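Let the Phone Ring

My mother-in-law, Hanneke, still answers her telephone by saying her full name. Hanneke Verbruggen, just like that, as if she's reporting for duty. She's done it as long as I've known her, and every time I call I feel a little bit like I've walked into a real office with a real desk in it. I love it. I also think she's one of the last people I know who picks up at all.

I've been chewing on this since February, when I missed a call from an old friend, looked at the screen, and typed "what's up?" before the voicemail had even finished recording. He was calling to tell me he was moving home after years away. He typed that back to me, in four words and a thumbs up. We could have had a whole conversation! I was standing in my kitchen doing absolutely nothing, waiting for an egg. And I let it go by, on purpose, because a ringing phone has started to feel like somebody banging on the door.

So I want to stick up for the phone call, the unplanned kind, with no "are you free at two?" in front of it. I know the case against it. It interrupts you, and you can't edit what you say. My brother-in-law Dirk gets a stomachache when he has to call the dentist, and I believe him. And yes, most of the calls I get are somebody who wants to talk about my car's warranty (I don't own a car, and I've told them).

But think about what you get from a voice. You can hear that somebody's tired. You can hear them walking around, running a tap, putting the dog out. My friend Annelies once told me on the phone that everything was fine, and there was a gap before "fine" that you could have parked a bus in, so I went over there with soup. If she'd texted it, I'd have sent back a heart and gone to bed.

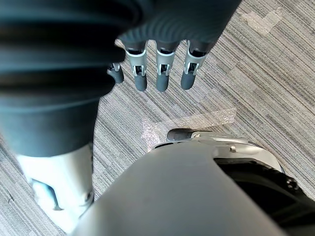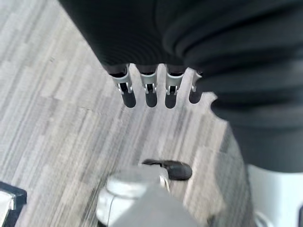 The other thing I miss is the wandering. A text has a point. You ask, they answer, and you're done. A call starts with a question about a casserole dish and ends up, half an hour later, on whether our old neighbor Geert ever got married. I used to think that was the wasteful part. Now I think it was most of what I called for, and the casserole dish was an excuse.

I did try something this spring, and I'll admit it's a bit silly. I put a name on a slip of paper for everyone I'd been meaning to get back to, and whenever I had a pot on the stove I pulled one out and called. No warning text. Plenty of them didn't pick up. A couple called back worried that someone had died, and I had to say no, no, I'm making rice. One of them, Milan, kept me on so long that the rice was ruined, and I ate toast over the sink and was in a good mood until bedtime.

Texting is great for addresses and for "running late," and I wouldn't give it up. I'm also not going to call anyone at seven in the morning, or keep ringing if they let it go. People have jobs and babies and headaches. All I'm asking is that we stop treating a call as bad manners. It used to be a perfectly nice thing to do to a person.

If you see my name come up, pick up if you can. I probably just want to know what you're having for dinner.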